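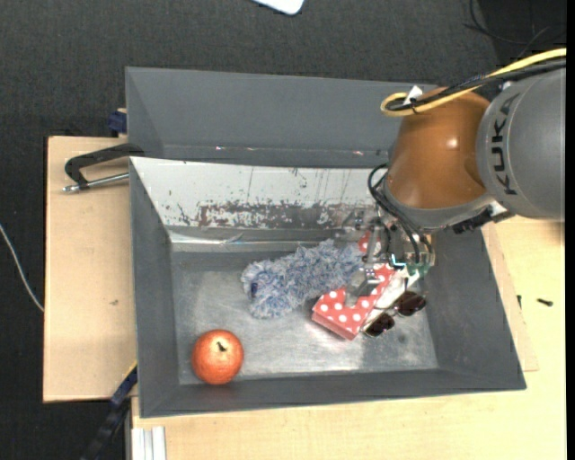

Masanobu Arai has objected that a mixed bin cannot be sorted on a single criterion, and that any scheme which begins with material will stall at the first article made of two. We accept the objection in part. The scheme described in this section begins with perishability and turns to material only afterward.

Category: Household Storage > Sorting Methods > Full Text

3.2 Mixed contents

Figure 2. Mixed contents in a gray metal bin, including a round orange-red fruit, a shaggy blue and white textile item, a red polka-dot object and a pair of sunglasses.

Food is assigned first. A fruit such as the one in Figure 2, lying apart from the other contents, can be assigned without moving anything else. Fruit in contact with fabric is treated as a separate case (Section 3.4), as juice and mold transfer readily to long fibers.

Textiles are assigned second. Shaggy articles present a difficulty of naming: the blue and white item could be entered as a duster or as a plush toy, and the Gredetti list used at the Zuvmont store places these under different headings. We enter such articles by surface and leave the use field blank.

Overlapping articles are assigned last, from the top down. The sunglasses in Figure 2 partly cover a narrow white and cream item, so the sunglasses are entered before it. Eyewear is kept out of any compartment deeper than 10 cm, where lenses were found to scratch against bare metal.

The full inventory comprised 1380 articles, of which 2 could not be placed under any heading. Both were returned to the Hoàng shelf and are excluded from Table 4.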